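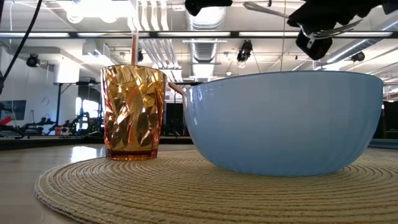
Asamoah

Search this site Enter keywords Go

Progress report on the Rarkby tableware project, November 9, 2004

Well, we're past the halfway mark and I'm pleased to say most of what I promised you in April is either done or near enough that I'm not losing sleep over it. The place settings are the bit I've most enjoyed, so I'll start with those and get to the money afterwards (it's fine, don't skip ahead).

You'll remember the old lunch room at Rarkby had a mixed lot of chipped white plates and a drawer of mats that slid about. People ate quickly and went. The idea was to give every place at the table a mat, a drink and a bowl that were easy to tell apart, cheerful to look at and pleasant to sit down to, and I think we've got there. The round woven mats were the first thing we settled on. I'd been keen on wipe-clean ones but the regulars at Flaltthorpe tried both for a fortnight and went for the woven ones by a mile, mostly because of the feel of them. Fair enough! They do need shaking out after toast.

The tumblers are amber with an uneven, crumpled sort of pattern all over the sides, and they catch the light beautifully when the ceiling lights are on. I wanted them because you can see straight away where your drink is against a pale mat. The clear ones we tried first kept getting knocked. We've put copper-coloured straws out with them too, and those have been a bigger hit than anything else on the list. One lady takes hers home to wash it, which I've decided not to argue with.

Then the bowls. Light blue, wide and deep, narrowing to a foot at the bottom, and yes, they are large. I had a few remarks about that from your office when the sample went over. My answer is that a deep bowl suits soup, stew, salad and crumble all the same, and with soup you don't get it down your cuffs. They share the mat with the tumbler quite happily, though I'd go one size bigger on the mats if I were ordering again.

So, where we are. There are 41 full settings in use between Rarkby and Flaltthorpe. Serkstead is still waiting on its cupboard, which has been delivered twice in the wrong width, so its settings are boxed up in the back office for now. I'm told the right one is on its way. I've heard that before.

Money. Of the £2934 you gave us, £1426 has gone on tableware and mats, and nearly all of what's left is down for the Serkstead cupboard, a second trolley and the spring lunches. I haven't touched the contingency. We've had 2 breakages so far, both bowls and both on the same afternoon, and the supplier replaced them without any fuss.

Still to do: get Serkstead up and running, sort out somewhere better to dry the straws (they're standing in a jug at the moment) and ask people what they'd change. I've got a short form ready, big print, one side only. I'd also like to swap a handful of mats between sites to see how they're wearing, as Flaltthorpe's get a lot more use.

Receipts are in the envelope with the paper copy. If you fancy coming for lunch, give me a couple of days' notice and I'll put you down for the soup.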